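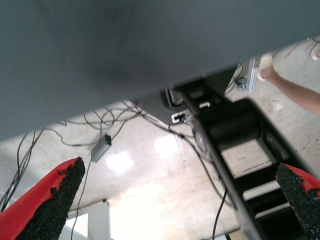

Demonstrationsdatensatz (Robotik)

Ein Demonstrationsdatensatz ist eine Sammlung aufgezeichneter Bewegungsabläufe, aus denen ein lernendes System eine Handhabungsaufgabe ableitet. Jede Aufzeichnung, auch Episode genannt, verbindet Kamerabilder mit den Gelenkstellungen und den Greiferbefehlen desselben Zeitpunkts.

Aufnahme

Verbreitet ist die Fernsteuerung durch einen Menschen. Dabei werden meistens mehrere Blickwinkel gespeichert: eine Übersicht auf den Arbeitsbereich und eine Nahsicht vom Handgelenk. Die Nahsicht ist besonders für kleine Teile wichtig, weil der Greifer in der Übersicht oft den Kontaktpunkt verdeckt.
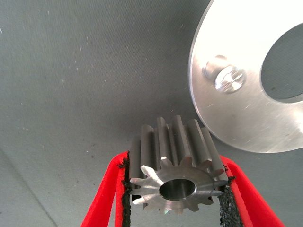

Stirnrad zwischen zwei Greiferfingern, Nahsicht

Im Projekt Fondeck, das von Rosalba Fiore geleitet wurde, umfasste eine Aufgabe mit Zahnrädern 175 Episoden. Die Lage der Teile wurde nach jeweils neun Episoden verändert – sonst lernt das System nur eine feste Position auswendig.

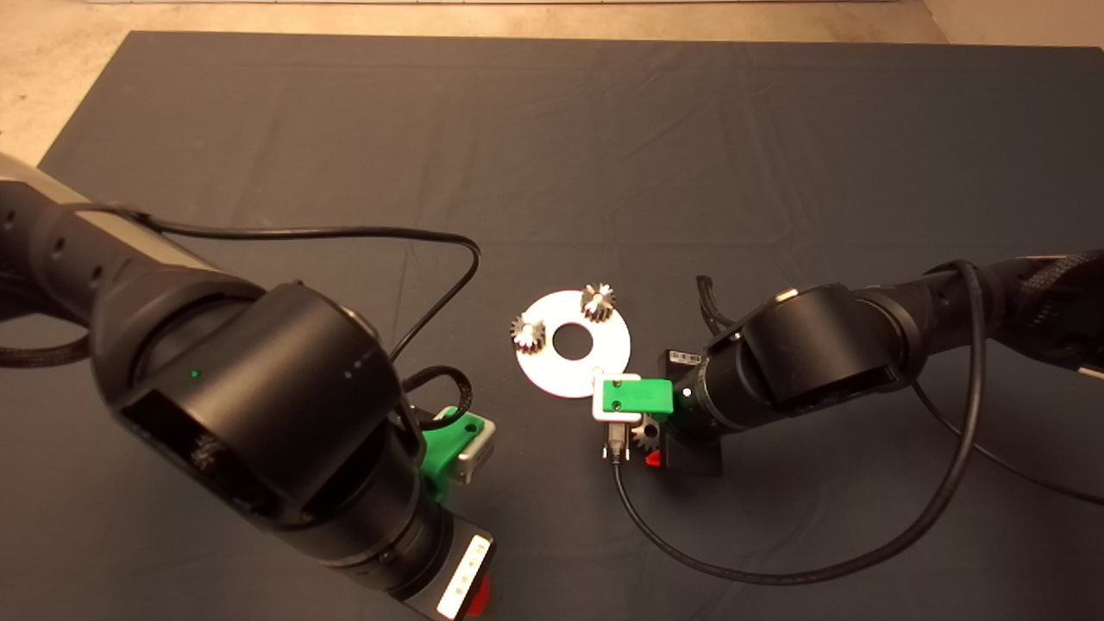
Müssen misslungene Versuche gelöscht werden?
Das hängt vom Lernverfahren ab; bei einfacher Nachahmung werden sie in der Regel aussortiert, andere Verfahren nutzen sie mit einer entsprechenden Kennzeichnung.

Auswahl und Kennzeichnung

Nach der Aufnahme werden die Episoden gesichtet. Man prüft, ob die Zeitstempel der Kameras übereinstimmen und ob die Bewegung ohne lange Pausen verläuft. Thomas D'Amico schlug dafür im Januar ein Schema mit vier Stufen vor, das später auch bei Dokeck verwendet wurde.

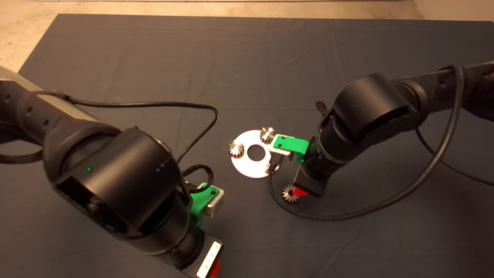 Die unterste Stufe bezeichnet Episoden mit fehlenden Daten, die oberste solche, die ohne Korrektur des Griffes auskommen. Zwischen beiden ist die Grenze nicht immer klar, und zwei Personen können dieselbe Episode verschieden einordnen. Für die Bewertung des gelernten Verhaltens wird ein Teil der Episoden zurückgehalten und nicht zum Training benutzt.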